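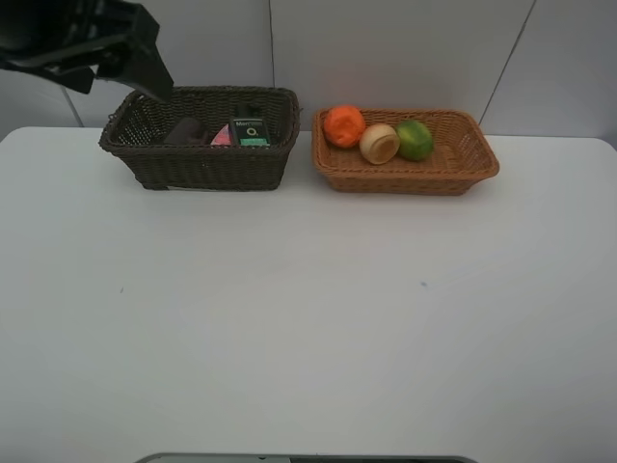
The arm over the dark basket, fruit in the tan one.

I've been slack with the blog, so there's a fair bit to catch up on. Last time I wrote, the arm had no gripper at all, just a bare flange and a bundle of wires held on with electrical tape. It has one now! I've ended up calling the whole setup Florkus (arm, controller, the lot) and the name has stuck, even though I only typed it in because the config file wouldn't save with a blank field.

The job I've set it is boring on purpose. Two wicker baskets at the back of a white table, bits and pieces in each, and the arm has to take something from one and put it somewhere else without tipping the basket over. I started with blocks, and blocks are easy. A basket has a rim, though, and the rim is the same colour as whatever shadow is inside it, and for most of September the arm would come down on the wicker and grab a good fistful of that. I snapped two printed brackets that way and went back to PLA+ in a sulk.

The servos are from Gridon and I've got no complaints apart from the connectors, which are tiny and only go in one way, and I always try the other way first. The controller board is a Stikura. It runs warm. I've stuck a fan on it that makes a noise like a blowfly in a jar, and I'll swap it when I can be bothered.

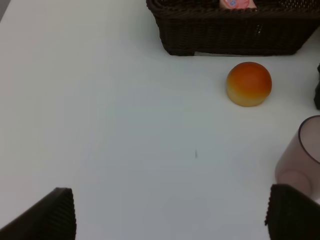 Bautista Street Workshop, 31 December 2022

Last session of the year, and I had the big bench to myself until lunch. I wanted to get the wrist camera sorted, as it's been giving me grief. From down there the fingers take up both bottom corners of the view, so anything low and off to the side gets partly hidden, like the pinkish cup on the right. The little orange and yellow dome out in the open is much friendlier. Strong colour, white all round it, nothing to bump into.

The cup is my problem child. It's see-through, so the table shows straight through it and the software keeps deciding there's only a rim there, floating about on its own. I tried turning the exposure down, then up, then I made a cuppa. What helped in the end was using the fixed camera to work out roughly where to go and only trusting the wrist one for the last little bit – I'd been asking it to do everything.

I log every attempt in a spreadsheet (yes, I know) and it's up to 838 rows. The last batch was 23 tries at the dome, and 11 of them were clean pickups. Not flash, but the batch before that was so bad I didn't colour in the cells. Most of the misses were the fingers closing too early, so there's a delay somewhere between the camera and the board that I haven't tracked down yet.

Jobs for the new year: find that delay, print a softer set of ridges for the finger faces, and put a proper strain relief on the gripper cable before it saws itself in half. I'd also like to try the lime, it's a nice size, but the mottled skin might confuse things.

If anyone's run a Stikura with two cameras plugged in, leave a comment and tell me what frame rate you got. I'll be back at the workshop once it reopens, fan and all.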